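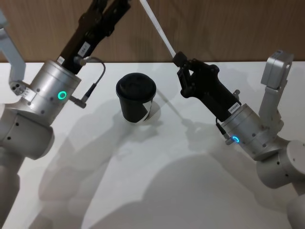

협동 로봇 두 대를 한 테이블에서 쓸 때, 작업 규칙은 누가 정해야 합니까?
그 테이블에서 매일 일하는 사람이 초안을 쓰고, 안전 담당자가 검토하고 서명하는 것이 좋습니다.

Vesard 양팔 작업대 규칙 키트 사용 후기
글: Wouter Postma
1월 10일
공유 20 · 댓글 2

저는 Dutville에 있는 작은 연구실에서 로봇 팔로 컵과 막대 같은 가벼운 물건을 다루는 일을 합니다. 한국어는 제 모국어가 아니므로 표현이 조금 딱딱할 수 있습니다. 양해를 부탁드립니다.

Vesard 키트는 기계가 아니고 종이와 스티커입니다. 상자 안에는 코팅된 규칙 카드 20장, 바닥용 테이프, 점검 기록장, 그리고 얇은 설명서가 있습니다. 가격은 120유로였습니다. 종이치고 비싸다고 생각했고, 이 생각은 지금도 같습니다.

먼저 좋은 점을 쓰겠습니다. 카드의 문장이 짧고 명령이 분명합니다. 예를 들면 "팔이 움직일 수 있는 상태에서는 테이블 위로 손을 넣지 않는다"라고 되어 있습니다. 우리가 전에 쓰던 규칙은 "주의하여 작업한다"였는데, 이런 문장은 새로 온 사람에게 아무 도움이 되지 않았습니다. 또 두 팔이 만나는 구역을 따로 다루는 카드가 있습니다. 한쪽 팔이 물건을 잡고 있을 때 다른 팔이 어느 선에서 기다려야 하는지 작업마다 적게 합니다. 키트의 기본값은 200밀리미터입니다. 우리 작업에는 너무 넓어서, 위험성 평가를 다시 하고 속도를 낮춘 다음에 값을 바꾸었습니다. 빈칸에 바꾼 이유와 서명을 쓰는 자리가 있는 것이 마음에 듭니다.

그리퍼 카드도 유용합니다. 길고 가는 물건은 그리퍼의 크기만 보지 말고 물건의 끝까지 포함해서 움직이는 범위를 계산하라고 합니다. 당연한 말이지만 우리 기록장에는 이 항목이 없었습니다. 케이블 점검은 작업 시작 전에 하고, 커넥터와 손목이 굽는 부분을 따로 적습니다.

아쉬운 점도 있습니다. 상태 표시등에 대한 카드는 너무 일반적입니다. 불빛 색의 의미는 제조사와 설정에 따라 다를 수 있는데, 카드에는 초록, 노랑, 빨강의 세 칸만 인쇄되어 있습니다. 다른 색을 쓰는 장비가 있으면 손으로 칸을 그려야 합니다. 저는 장비 설명서의 표를 복사해서 카드 뒷면에 붙였습니다. 그리고 테이프의 접착력이 강해서 흰 상판에 붙였다가 떼면 자국이 남습니다. 설명서에는 바닥 전용이라고 쓰여 있으니 이것은 제 잘못이기도 합니다.

Trirkthorpe에 있는 동료 팀은 Seixas의 전자 점검표를 씁니다. 저도 8월에 시험해 보았습니다. 검색은 편하지만 장갑을 낀 손으로 화면을 누르기가 어려웠고, 점검을 나중에 한꺼번에 입력하는 습관이 생겼습니다. 종이 기록장은 테이블 옆에 걸어 두면 그 자리에서 쓰게 됩니다.

주의할 것이 하나 더 있습니다. 이 키트를 샀다고 해서 안전 표준을 만족하는 것은 아닙니다. 설명서 첫 장에도 같은 내용이 있습니다. 위험성 평가는 실제 그리퍼와 실제 물건으로 직접 해야 하고, 둘 중 하나가 바뀌면 다시 해야 합니다.

규칙이 아직 없는 작은 팀에게는 추천합니다. 이미 잘 정리된 문서가 있는 곳이라면 기록장만 사도 됩니다. 기록장은 따로 주문할 수 있습니다.

댓글 2 · 공유하기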